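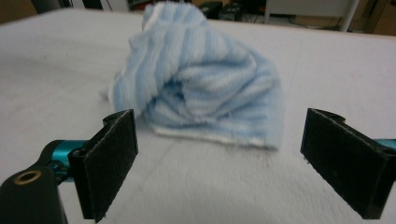 Chapter 7
Buying a Kit: Reading Past the Brochure

Every seller of robot training kits will show you a towel being folded. It takes a few seconds on the website, there is soft piano music, and the towel is always a very well-behaved towel. By the end of this chapter you should be able to watch such a video and come away with a list of questions instead of a purchase order.

We will work through one product in detail, the Skevby hand-held gripper kit from Hodby. You squeeze it, it grips, and a camera on top records the job from the tool's point of view. The recordings then go to Hodby's Niven service, where they are sorted, cleaned up and returned in a form a robot arm can learn from. The brochure calls this "teaching by doing." Your wrist will have its own name for it by lunchtime.

Hodby suggests 500 recordings for a single cloth task. Keep that figure in mind, because the brochure puts it on the back page in gray type, while "ready in minutes" gets the front cover to itself. Both claims are true. The kit is ready in minutes. You are not.

7.1 Why cloth?

A block has a few sensible places to grab it. A towel has as many as you like, and they move when you touch them. A crumpled one hides its own corners, so the first skill being taught is finding an edge worth pinching. Flattened out, the same towel becomes a different problem: the fabric is thin against the table, and two upright pads have to get hold of something barely thicker than the pads are forgiving.

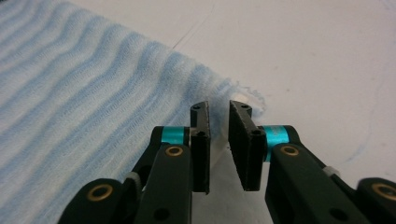 Stripes help the person holding the tool, who can see at a glance which way the fabric has turned. Whether they help the model is a fair question to put to a sales rep, and the pause before the answer is worth timing. Ask also about worn edges and stray threads. A brochure towel has neither. The towels in your building have probably seen things.

7.2 What is in the box, and what is not

The standard Skevby package includes 2 grippers, a charging dock and a carrying case with foam cutouts for items sold separately. The Niven service is billed by the month. Spare finger pads come from a supplier called Brular, whose catalog is 54 pages long and has no index.

Hanyu Xia, who tested the kit for her class in February, kept a log of everything that slowed her down. Recording took up less of it than you might expect. Resetting the towel between tries took the most, followed by labeling, followed by an entry that reads only "where is the other cable." She threw out around 40 recordings from the first day, mostly for starting the grip before the camera had. Her students then asked to do the second day without her.

Before you read the cost tables in 7.3, write down your own guess for the hours needed to teach one fold to one robot. Use pen.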